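Table review: the Stultik two-panel worktop

I put off replacing our old bench for way too long, so when the Stultik finally showed up in August I was pretty excited (I'd been drawing floor plans on napkins!). We paid 134 for the set, legs included, and I've leaned, spilled and napped on it since.

First, the surface. It's a light beige with a fine texture you can feel under your palm, and bottles stay put on it – no skating away when you bump the edge. Soda, cold brew, the cheap water with the yellow screw cap, they've all done time on this thing. Rings wipe off with a damp rag if you get to them the same day. Coffee left overnight took me a little dish soap and some muttering.

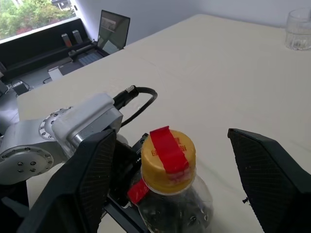

Montri Somboon wrote in to say his went the other way: the rings came off fine for a year, then one spot by the seam started holding on to coffee, and he's switched to coasters. Fair enough! I'll report back if mine does the same.

Now, the seam. You get two rectangular panels and push them together yourself, and the line between them is faint once you've leveled the feet. Took me 2 tries. Crumbs do find it, and a pen will bump if you write across it, so I keep my notebook on the front panel. I looked at the Baltavier too, a one-piece top, but it wouldn't have made it around our stairwell.

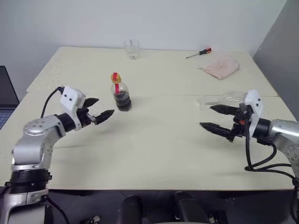 Srisuk Workshop Club – Gear Reviews

Color is the thing I'd argued about most. I wanted dark, and I was wrong. Against a plain white wall the beige keeps everything bright, and a bottle of something dark brown is really easy to spot before your elbow gets to it.

Gripes? The foot pads are stingy and the hex key is junk, so use your own. I'd still buy it again, and I've already measured for a second set by the window.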